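Le pupitre à boutons Trurell : curseurs, poussoirs et interrupteurs à bascule

Ma petite planche de commandes préférée de la boutique, celle que je ressors dès que quelqu'un me demande « un truc à tripoter » ! 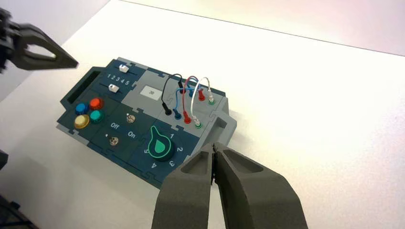
Le pupitre sur table blanche, côté curseurs et boutons de couleur.

Réf. Seltaron 589
Disponible, expédié le lundi

Bon, je vous préviens, je ne suis pas très objectif avec celui-là. Je l'ai commandé à l'origine pour un neveu, il est resté deux semaines sur mon bureau, et je peux vous dire que j'ai passé plus d'un coup de téléphone interminable à pousser les curseurs d'un bout à l'autre. Depuis, il a sa place au catalogue et c'est l'un des articles sur lesquels je reçois le plus de questions. Alors je réponds à tout ici, ce sera plus simple pour vous comme pour moi.

Ce qu'on a sous les doigts

D'abord les deux curseurs blancs, avec les chiffres de 1 à 5 imprimés entre les deux. Ils coulissent chacun dans leur glissière, et on peut donc laisser l'un tout au bout pendant que l'autre traîne quelque part au début. Les enfants inventent tout de suite des niveaux (la vitesse, le volume, la puissance du four, la température de la fusée...), je n'ai jamais eu besoin d'expliquer quoi que ce soit.

Ensuite les quatre boutons ronds, bleu, rouge, jaune et bleu-vert, groupés en carré. Ils sont brillants et légèrement bombés, on a envie d'appuyer dessus, c'est plus fort que soi. La couleur du dernier m'a valu un débat par courriel avec une cliente qui tenait absolument au mot « turquoise ». Je maintiens bleu-vert, mais je ne me fâcherai pas !

Et puis mes chouchous, les deux petits interrupteurs métalliques à bascule, avec les mentions « On » et « Off » imprimées en blanc. Il y a un côté tableau de bord d'avion que j'adore. C'est aussi la partie qui demande le plus de précision, il faut viser avec le bout du doigt, et les plus petits s'y reprennent souvent à plusieurs fois avant d'attraper le geste.

Le style

Les panneaux s'emboîtent comme des pièces de puzzle, en bleu-vert foncé et gris clair, sur un socle gris clair qu'on aperçoit le long des bords. Je trouve ça franchement joli, et ça change des couleurs criardes qu'on voit partout. Chez moi il reste sorti dans le salon sans que ça choque personne. Sur une table blanche, comme sur la photo, il ressort très bien, et sur du bois foncé je l'aime un peu moins, mais c'est vraiment une affaire de goût.

Vous remarquerez aussi la fente rectangulaire à l'extrémité gauche. On m'écrit souvent à son sujet, surtout pour me demander si on peut y glisser des jetons ou des cartes. Ma réponse est toujours la même : n'y mettez rien, ni pièces ni miettes de goûter (j'ai vu passer les deux).

Comment je m'en sers

Avec les enfants, je joue au pilote et à la tour de contrôle. L'un donne les ordres, l'autre exécute : curseur du haut sur 3, bouton rouge, interrupteur sur « Off », et on recommence en allant plus vite. On peut aussi inverser les rôles, et là c'est moi qui perds, toujours. Avec les plus grands, on écrit des séquences de 40 gestes sur une feuille et on chronomètre. Subbarao Hegde, un client fidèle, m'a envoyé les siennes, il y en a pour tout un week-end de pluie !

Pour les adultes, eh bien... posez-le à côté du clavier et vous verrez.

Entretien

Un chiffon doux à peine humide sur les panneaux, un pinceau sec pour les glissières des curseurs et le pied des interrupteurs. Pas de lave-vaisselle, pas de bassine, et pas de produit à vitres sur les chiffres imprimés, s'il vous plaît. Moi je passe le pinceau le dimanche soir en regardant la télé, et ça suffit largement.

Livraison et retours

Je fais partir les colis depuis l'atelier Wellero, bien calés dans du papier. La garantie est de 2 ans. Si le pupitre ne vous plaît pas, vous me le renvoyez dans son carton d'origine et je vous rembourse, sans formulaire à rallonge. Pour les écoles et les ludothèques, je peux fournir jusqu'à 1000 pièces, mais écrivez-moi d'abord, que je voie avec Shih pour les délais.

À découvrir aussi : la sacoche de transport Wellero et le tapis de table antidérapant Trurell.

Une question que j'aurais oubliée ? Le formulaire de contact est en bas de page, je réponds en général dans la soirée.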